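Subject: Re: [zundetti-users] pose output jumps during contact phase
Date: 2025-03-26
List: zundetti-users

> We run the Rullix tracker at the stock settings and feed block poses
> into the push planner once per control cycle. Free-space tracking is
> fine. As soon as the tool gets close to a block, the yaw estimate
> starts flipping between two or more values and the planner throws
> away the current push and replans. In the worst run we logged 312
> replans before the watchdog stopped it. Position stays good the
> whole time. Is this a camera calibration problem, or is there a
> filter setting we are missing? We have tried raising the smoothing
> constant and it only makes the flips slower.

I don't think it is calibration. If it were, you would see position error first, and it would grow toward the edges of the board. What you describe is the symmetry handling, and there are two separate faults that happen to show up together.

The first is in the tracker. Rullix matches each block against its template and returns the best yaw. For a shape with rotational symmetry, several yaws score the same, and the winner on a given cycle is decided by noise. The February release added a symmetry_order field to the shape file, but the default is 1, so an old shape file loads without complaint and behaves as before. Check that first.

The second is in the planner. It compares the new pose to the pose it planned from and replans if any component moves more than the tolerance. It does not know that a yaw change of one symmetry step leaves the block looking the same. So even one flip is enough to drop a push that was going well.

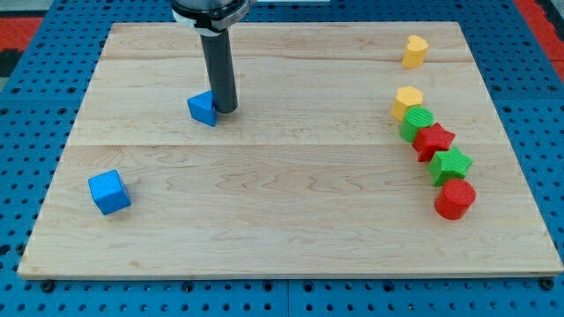
Our planner branch, which we call Usatis, moves the comparison into the shape frame. Before the tolerance check it wraps the yaw difference by the symmetry step and takes the smallest absolute value. The step is 120 degrees for a triangle, 90 for a cube standing on one face, 72 for a star and 60 for a hexagon. The heart gets no wrapping at all, and for the cylinders yaw is dropped from the state completely. With the tool right up against the triangular prism, as we have it on the board, part of the block can be hidden from an overhead view and the match score gets flatter, so this is where the wrong default hurts most. The far pieces are easier for the tracker but harder for the planner: the hexagon, cylinders and stars are in a diagonal row with very little room between them, and the push direction has to respect the neighbors.

For that second case we had to change the collision margin as well. The stock planner inflates every block by a fixed radius. In a tight row the inflated shapes overlap, the start state is reported as invalid, and the search exits before it expands a single node. We now inflate only the swept volume of the tool and leave the block footprints alone. If the start state still overlaps, the planner is allowed to take a first move that reduces the overlap.

The relevant part of our config:

shape.triangle.symmetry_order = 3
shape.cube.symmetry_order = 4
shape.star.symmetry_order = 5
shape.hexagon.symmetry_order = 6
shape.heart.symmetry_order = 1
shape.cylinder.ignore_yaw = true
planner.compare_frame = shape
planner.inflate = tool_sweep

We replayed a log of 3,525 control cycles through the old and new code. The old code replanned 312 times, the same figure as yours, which I assume is a coincidence. The new code replanned 4 times. In 3 of those the block had moved outside tolerance and replanning was correct. The other one I have not explained. It looks like a timestamp mismatch between the joint state and the pose message, but I can't reproduce it on a second replay.

On smoothing: leave it at the default. Averaging across a symmetry flip gives you a yaw between two valid answers, and that is worse than either one. If you need a filter, put it after the wrap.

One limit to know about. If you use the Kwon bridge to pass poses, it normalizes yaw to plus or minus 180 degrees on its own and does not forward the symmetry field. You have to set the field again on the planner side - a patch for the bridge is in review, but I would not wait for it.

If the flips continue after you set the orders, please post the shape file and a short stretch of the raw match scores. The filtered output does not help much here.

_______________________________________________
zundetti-users mailing list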